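Two arms, one bin, and a lot of opinions about "home automation" – a thread

1/ Been building a two-arm sorting cell in the shared workshop since spring. People keep asking when it'll do my recycling.
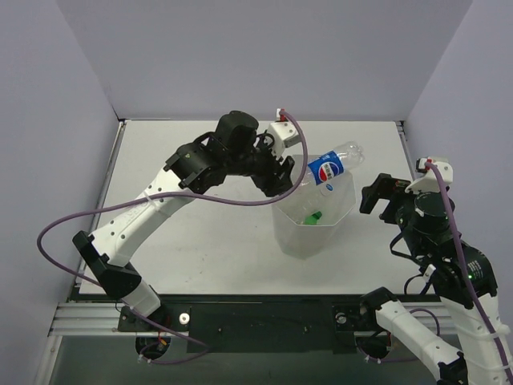

2/ My complaint is with the word "autonomous" in every kit listing I read before starting. The Stedico page used it 17 times. What you get is a pair of arms and a folder of example code. A clear Pepsi bottle leaning in a translucent bin is a mean test for a camera, and so is the second clear bottle deeper down, which is hard to tell from the wall of the bin. The green cap helps. A blue label helps more. Take those away and I'd love to see the demo video.

3/ Money, because the listings are shy about it. Stedico's arm kit looks cheap until you want two. Then come the camera mounts, the rail, the panels, cable by the yard. I set a limit of $500 for everything that wasn't an arm and went over it in November.

4/ Cables. I lost more evenings to cables than to code. The purple ones run from the camera mounts back down the forearms, and the left one needs a big loop out past the table so the elbow can fold without yanking the plug. Zip ties on the forearm, slack everywhere else. Too tight and the plug works loose. Too much slack and the arm grabs its own cord.

5/ Somebody in the Trasamov group told me to hide it all in a sleeve. Tried it. The sleeve was stiffer than the wire and the wrist fought it the whole way. Took it off the same night.

6/ The panels were worth it, grudgingly. Plain walls on three sides, nothing for the camera to get excited about. Before that it kept proposing grabs on a coat hanging on the far wall.

7/ Now the numbers everyone skips. I ran 100 tries on a mixed bin last month. 79 ended with a bottle in the gripper. Sounds fine! But I counted a grab as good if it held for three seconds, and I'm the one who picked three seconds. Ask for "lifts it, moves it, drops it in the right place" and I don't like the number enough to post it yet.

8/ Also, a person does this job with one hand while on the phone.

9/ Yes, I looked at the Haruna grippers. Softer fingers, nicer on thin plastic, and they cost more than my left arm (the robot one). If anyone has used them for six months and still likes them, I want to hear it. Unboxing posts don't count.

10/ And no, I haven't switched to Nemus for the planning side. Their forum is full of people whose setup worked great right up to the update. I'll wait – my own bugs are at least familiar.

11/ Do I regret it? No. I've learned plenty about motors and even more about product pages. Would I tell you to build one so you can stop sorting bottles? Also no.

12/ Next up is the right wrist. I want those thin wires held down before I run another batch. Parts list when I've added up the receipts, shipping included.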